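News > Media releases > Community and business

Larkville bakery to supply morning tea program across Zillondale region

A Larkville bakery will supply baked goods to community halls, libraries and neighbourhood centres across the Zillondale region under an agreement that begins in February.

Cárdenas Bakehouse, which has traded from Rarkon Street since it opened as a bread shop, will deliver to the Zillondale Morning Tea Program twice a week. The program offers a free hot drink and something to eat to anyone who walks in, with no booking and no questions about income or age.

The agreement covers 3,000 serves a month. Until now the program has bought packaged biscuits and slices from a wholesaler outside the region, with deliveries once a fortnight.

Program manager Sebastián Rivadeneira said the change came out of a survey of people who attend the morning teas. The survey was handed out on paper at every venue and 377 people filled one in.

"We asked what they would change, and the food came up more than anything else," Mr Rivadeneira said. "People were polite about the biscuits, but they'd had the same four kinds for years. A lot of them wrote that they would like something fresh, and quite a few wrote down the name of the bakery they wanted it to come from.

"For many of our regulars this is the one outing they have that week. They put on a good shirt and they come in. We thought the plate in front of them should look like somebody had gone to a bit of trouble."

The program put the work out to quote in the second half of last year. Bakeries were asked to show that they could deliver before 9 am, label every item for allergens and provide at least one choice at each delivery for people who do not eat egg or dairy.

Owner Braulio Rosales said the bakehouse would take on two more staff to meet the order, one of them an apprentice. Both positions will be based in Larkville.

"Our ovens are quiet from the time the bread comes out until the lunch pies go in, so there was room to do this without moving to a bigger site," Mr Rosales said. "What we didn't have was the hands. The apprentice will start on doughs and work through the rest of the kitchen over the life of the agreement."

The menu will rotate every four weeks. It includes fruit buns, scones, date loaf, cheese and chive muffins, lamingtons and glazed donuts. Savoury items will make up a third of each delivery, in line with what people asked for in the survey. Sugar-free items will be available on request through venue staff.
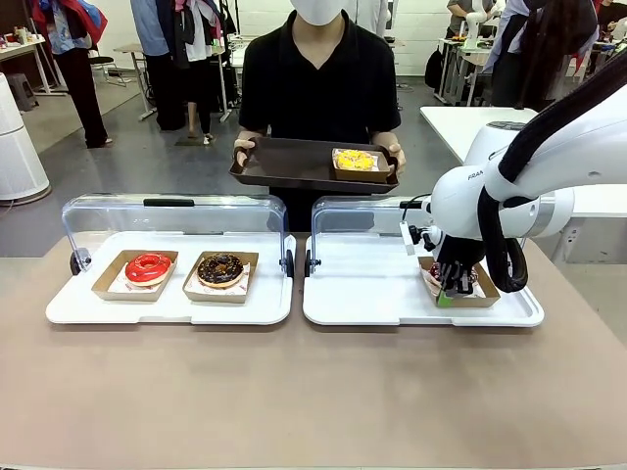 A donut with yellow glaze and coloured sprinkles, served in a kraft-paper box.

Mr Rosales said the donuts had been a late addition to the list.

"I had them down as something for the kids who come along with their grandparents in the school holidays," he said. "Then we did a tasting at the Larkville library and it was the grandparents who went for them. They're staying on the menu."

Deliveries will be made in reusable crates that go back to the bakehouse on the next run. Individual items will be boxed or wrapped in paper. The program will stop buying items in single-serve plastic once its present stock has been used.

Any food left at the end of a session may be taken home by people attending, provided it has been kept covered. Venues with a freezer may also keep bread and fruit buns for the following session. Items with cream or fresh fillings will not be supplied during the warmer months, as several of the smaller halls do not have a refrigerator on site.

The Zillondale Morning Tea Program began in a single room behind the Larkville library and now runs at venues in every part of the region. More than 900 people are registered to receive its newsletter, although registration is not needed to attend. Sessions run from 10 am to midday. Some venues also offer a second activity in the same room, such as cards, mending, seed swapping or help with phones and online forms.

Mr Rivadeneira said session times would not change under the new agreement, and that tea and coffee would continue to be bought separately.

"The only thing people will notice is what's on the plate," he said. "Same rooms, same urn, same faces."

He said the program had kept the outlying halls in mind when it wrote the delivery conditions. In earlier years, venues on the eastern side of the region sometimes received their order a day late, or shared a carton with the next hall along the road. Under the agreement every venue has its own delivery, packed and labelled separately, and drivers will phone ahead if a road is closed.

The bakehouse will run two delivery rounds. The first covers Larkville and the town venues. The second leaves at 6.30 am and takes in the outlying halls, finishing at the Rarkon Creek hall, the most distant venue on the list. Where a hall is not open at the time of delivery, crates will be left with a nearby business by arrangement.

The agreement runs for two years, with an option to extend. It is paid for from the program's existing food budget and a regional wellbeing grant. There will be no charge to people attending and no change to the hire arrangements for any hall.

A second survey will be carried out after the first six months. Results will be posted on noticeboards at each venue and printed in the newsletter. Suggestions can also be left in the comment box at the tea table at any session.

People with a food allergy or a medical condition that affects what they can eat are asked to speak to the host at their usual venue before the first session in February. Hosts will have an ingredient list for every item on the menu, and a large-print copy will be kept at the tea table. People who would like the list in a language other than English can ask for it at the Larkville library.

Community groups that use one of the halls and would like to host a morning tea are also invited to get in touch. Hosts are given a half-day food handling course at no cost, and the program provides cups, plates, an urn and a trolley. There are openings for hosts at Rarkon Creek and at the Larkville South neighbourhood centre.

Applications for the apprentice position will be taken over the counter at Cárdenas Bakehouse, Rarkon Street, Larkville, between 2 pm and 4 pm on trading days. Applicants do not need previous kitchen experience but must be able to start work at 4 am. The second position, for a driver and packer, requires a current licence.

Session times and venue addresses are available from any library in the Zillondale region.

Media contact: Sebastián Rivadeneira, Program Manager, Zillondale Morning Tea Program, care of Larkville library. Interviews with Mr Rosales can be arranged after 1 pm.

Filed under: Community programs, Food and hospitality, Local jobs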